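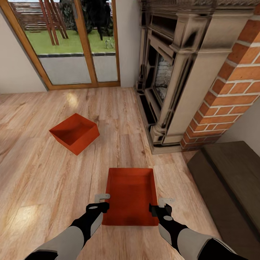

Boot trays vs. mats in a heated mudroom

Forum: Entryways, Laundry and Storage
Replies: 10

pronleyroad
Original post

We redid the back entry this summer and ended up with a concrete slab floor, sealed but otherwise bare, with hydronic heat in it. It comes on in October and stays on until spring. Last house had vinyl and we used a big rubber mat and never thought about it.

My question is what people put under wet boots on a sealed slab. We have four people, two of whom work outside. The contractor said no rubber directly on the sealer. My wife wants a tray. I would like a drain, but that ship sailed when they poured it.

Budget is not a huge concern, but I don't want to spend $329 on a copper one.

Henriquez_Supply
Your contractor is right about the rubber. Some rubber mats will stain a topical sealer and the mark does not come out. Heat makes it faster. I have seen a perfect black rectangle on a slab that was less than a year old.

Trays are fine as long as they have a lip. Half an inch at minimum. Snow from two pairs of work boots is more water than people think.

mudlark_544
We had a tray for three winters and got rid of it. The water sits there. Then the dog drinks it, salt and all. We went to a woven mat that soaks it up, and I hang it over the rail at night.

pronleyroad
Is the woven one OK on a heated floor? I was told anything thick blocks the heat.

mudlark_544
It blocks a little. The rest of the floor makes up for it. It's a mat, it isn't a mattress.

Henriquez_Supply
I'd disagree on that. A wet mat on a warm slab overnight is how you get a cloudy patch in the sealer. The moisture is trapped under it and can't go anywhere. If you really pick it up every single night, then fine. Most people do it for two weeks and quit.

Rocío Cabral
I have a sealed slab and a toddler, so here is my experience for what it's worth. Plastic tray, low sides, long and narrow, with the short end against the wall. I first had it lengthwise along the wall and everyone stepped in it coming through the door. Turning it cost me some floor but my socks are dry now.

Things I would do again:
Put four small felt pads under it so air gets through.
Lift it once a week and wipe underneath.
Get one size bigger than you think, because adult winter boots stick out over the edge of the standard ones and drip on the floor.

Things I would skip:
River rocks in the tray. They look good for a week and then you are washing rocks in the bathtub.

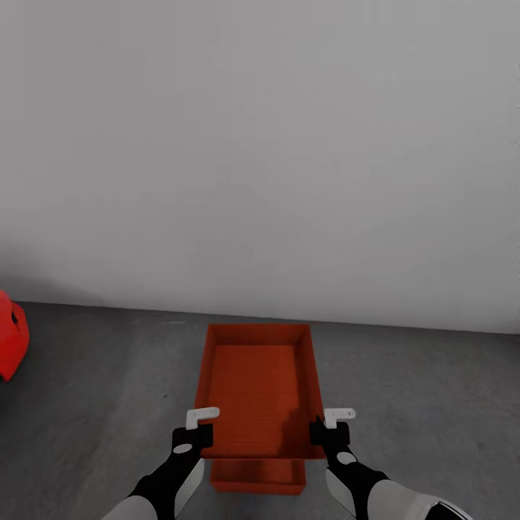 quartersawn
Agree on the rocks. We bought a bag of them from the garden center and they were full of grit by New Year's. I ended up dumping them along the fence.

I don't agree on the felt, though. Felt wicks water. If the tray overflows even once, the pads stay damp and you get little round marks. Use clear hard bumpers, the kind for cabinet doors, but the thick ones.

Rocío Cabral
Mine has never overflowed, but that's a fair point. Hard bumpers would slide more on my floor. It depends on the sealer.

mudlark_544
Still seems like a lot of work to keep a puddle in your house.

Potus_of_the_porch
Coming at this from a different side. The real fix is to get the boots off the floor. We put up a wall rack with angled pegs, boots go on upside down, and the drips land in a gutter at the bottom. The gutter lifts out. I built it from a length of vinyl downspout cut in half and two end caps. Took an afternoon.

Downsides: it needs solid blocking in the wall, kids can't reach the top row, and tall boots need a longer peg than you would guess. Mine are 12 inches and I'd go to 14.

Henriquez_Supply
A rack is good if you have the wall. Just find out where the heat tubing and any wall plumbing run before you start putting screws in near the bottom plate. A customer of ours hit a line about two inches up and the repair came to $893, and that was with him patching the drywall himself.

quartersawn
How many people actually use the pegs, though? In my house the boots would be on the floor under the rack by the second day.

Potus_of_the_porch
The adults do. I keep a tray under it for everybody else, so I guess I'm in both camps.

pronleyroad
Thanks everyone. I took some photos of the wall before the drywall went up, so I can find the blocking. There is a good stretch of it between the door and the freezer, but not as wide as I remembered.

Plan for now is a plastic tray with the short end to the wall, hard bumpers, and no rocks. If that isn't enough for the work boots, I'll build the gutter thing over the holidays. I still don't want a mat on this floor after what the sealer job cost, which was over 3,000 with the slab prep.

One more question. Does anybody know if road salt hurts the sealer, or just the concrete under it? The sealer can doesn't say. It only says to avoid "harsh chemicals."

Henriquez_Supply
Depends on the type. If it's acrylic, salt water left to dry over and over will dull it. Plain water and a mop now and then will take care of it. Stay away from vinegar, people reach for that for salt stains and it will etch bare concrete anywhere the coating is worn.

mudlark_544
I used vinegar on our old slab for years. It did look rough by the end, now that I think about it.

pronleyroad
OK, no vinegar. I'll post again once we've had some real snow on it.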